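July, morning, second kettle already on

Picking up the walnut ink again after leaving the jars alone for far too long. Oona Hirvonen asked me at lunch whether the Rindau batch was ever going to be fit to write with, and I had to admit I hadn't opened the lid in weeks, so today I did (with the window up, thank goodness).

The smell is strong but it's a good honest earthy smell, no sourness, and only a thin skin of mold along one side of the jar. I lifted that off with a spoon and strained everything through the old cotton twice. Started with 567 g of liquid and put it on the small burner, very low, lid off. I'd like to bring it down to 200 g or so, but I'm going to let the color decide. Last time I went by weight alone and ended up with a syrup that took two days to dry and stuck Wenjie's notebook shut. I am still sorry about that, Wenjie!

First dip test after 17 minutes: pale tea, very pretty on the cream paper, much too weak for lettering. Second test a good while later was a proper warm brown with a darker edge where the stroke pools. I used the wide nib for both and wrote the same line each time so they can be compared. The strips are taped inside the back cover.

Gum arabic next. Deming Peng thinks I overdo it and he may be right, the Moschos batch went shiny and cracked when you bent the sheet. I'll add half of what I wrote down for that one and try it on the cheap paper first, where feathering shows up quickest.

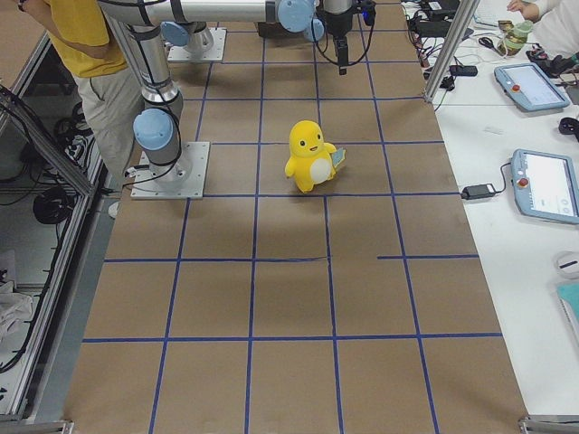
If it feathers, a few more drops of gum, stir, wait, try again. A clove in each bottle as usual. I know Jianguo Lü swears by a splash of alcohol for keeping, and I do mean to run the two side by side, but I only have three clean bottles left and I'd rather fill them all the same way this time.

To do: more bottles, wash the cotton, ask Hanyu Cai if the tree behind her mother's place is dropping husks again this fall. Label the Rindau jar properly, the pencil has nearly rubbed off.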